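Grippers, round two: the Skeltard goes on the arm

If you read my May post you already know how I feel about suction cups. Love them on boxes, love them on anything flat and shiny, and then you hand them a whisk and the romance is over. So for this round I went back to fingers, and I've been having such a good time with it that the write-up is late and probably too long.

Two grippers this time. The first is the Brimosen, which I've had on the shelf for ages. It's a plain parallel gripper: two jaws, one screw, a motor that whines a bit when it stalls. The second is the Skeltard, which is all linkages, so the fingertips swing in on an arc and follow whatever they meet. I got mine secondhand with no manual and one missing bolt, and spent a very happy evening figuring out how the tips come off (there's a pin behind the knuckle, push it from the inside!).

Same arm for both, same controller, same bin. I'm running everything through the Krajčí board now, and I can't recommend the switch enough if you're still sending positions over serial and hoping for the best. It gives you motor current back on every cycle, so you can see the moment a finger touches something. With my old setup I was basically guessing. The config file is fussy about tabs, and it will refuse to start with no message at all if you leave a blank line at the end. You've been warned.

The plan was 4000 grasps per gripper, in batches of 100, with the bin restocked and stirred by hand between batches. A grasp is good if the object leaves the bin floor and stays up through the whole lift. Dropped on the way to the other compartment is a fail, even when it lands in the right place, and yes, that hurt a few times.

The Brimosen first. It is so predictable! Balls, cups, blocks, anything with two sides you can get at, it just closes and goes. I was grinning through the first few batches. Trouble starts with things that lie low. The jaws are thick at the ends, and on anything thin and flat they come down on top of it or push it along until it hits a wall. Once something is against a wall, the parallel gripper wants space on both sides and there isn't any. I filed the jaw ends down a little, which helped, and then filed them a little more, which made them bend. Don't be like me.

The Skeltard was messier and a lot more fun. Because the tips sweep inward, it scoops. It'll hook the edge of something and roll it up into the fingers in a way that looks like luck the first time and then keeps happening. What it doesn't love is hard round stuff. If the first finger touches off center, the ball squirts out sideways before the other side arrives. I slowed the close way down and set a low current limit until both sides had made contact, and that fixed most of it. The price is time, and you do feel it over a long run.

Approach height matters more than I expected too. On an arc the fingertips drop as they close, so a height that's perfect with the hand open will drive them into the bin floor at half closed. I added a small upward move during the close, timed by finger angle, and the awful scraping noise went away. If you take one thing from this post for your own linkage gripper, take that one.

Wrist cables are still my least favorite part of the whole hobby. With the Skeltard on, the bundle has to go past the wrist and leave enough slack for a full turn, and every loop I leave wants to snag on something. I've tried clips, spiral wrap and a sort of bungee idea I won't be describing. Spiral wrap is ahead for now.

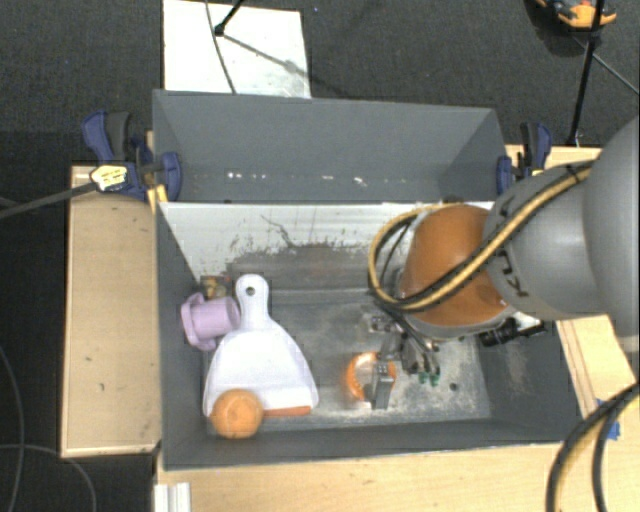
Drirkumlow left a comment on my last post saying that I was testing the close speed and the fingertips at the same time, and that softer tips on the Brimosen might get back most of what the Skeltard wins on low objects. Fair point, and I'd half wondered the same thing. I've cut a pair of pads from a rubber mat and they're going on next, with the close speed matched to the Skeltard's slow setting.

I'm also going to log the failures by where the object was lying, wall or middle, which I should have done from grasp one. The crash in the logging script at number 2001 cost me a chunk of the Skeltard data anyway, so I'm rerunning that half with the new column in. Numbers and plots for both grippers go up when it's finished, along with the finger timing code, once I've taken the swearing out of the comments.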